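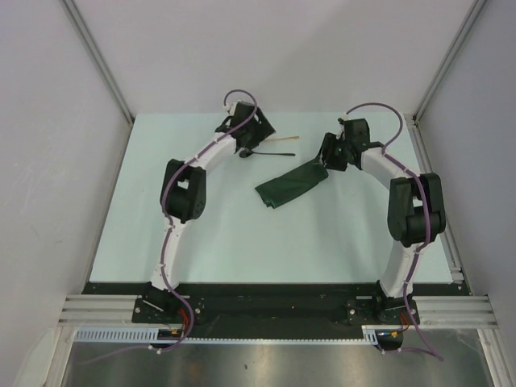

Ticket 289 - Odton fingers vs. stock, two-arm cell
Opened Apr 5, 2021 by Luminița Filip
Status: open

1. Vendor claim
Sketent says the Odton fingers hold cloth and thin parts equally well. I have my doubts. Right arm takes the green cloth first, both arms on the Ghorbani controller.
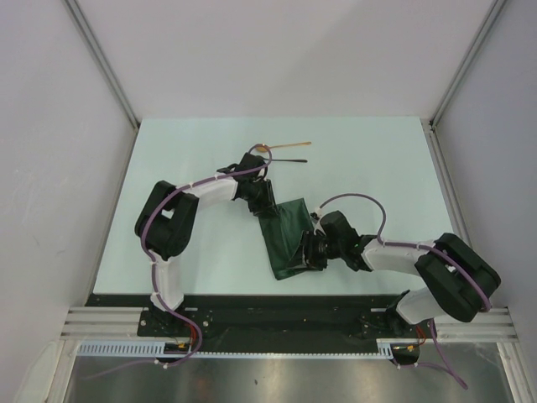
2. Wrist cables
Purple cable loops well above the wrist on both arms. Support wants it clipped tighter. I'd like to see their bend radius before I touch it.

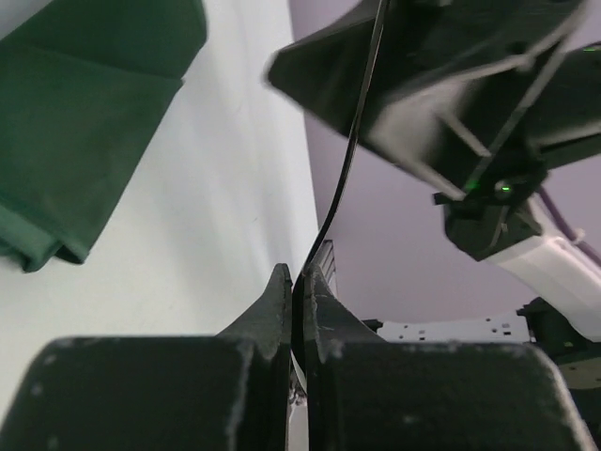 3. Thin part
Black cable between the tips, cloth left on the table. One good pinch proves little. Asked for 31 repeats at the same force setting - no reply yet.
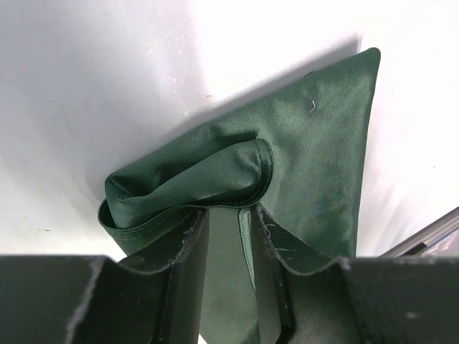

Sketent's answer on wear was that the coating is good until July. I don't buy it. The rim of the right finger is scuffed and fuzzy, and the left is worn to light gray along its inner edge. Requesting 2 spare pairs, plus the force log from the Saker test. Not closing this until both arrive.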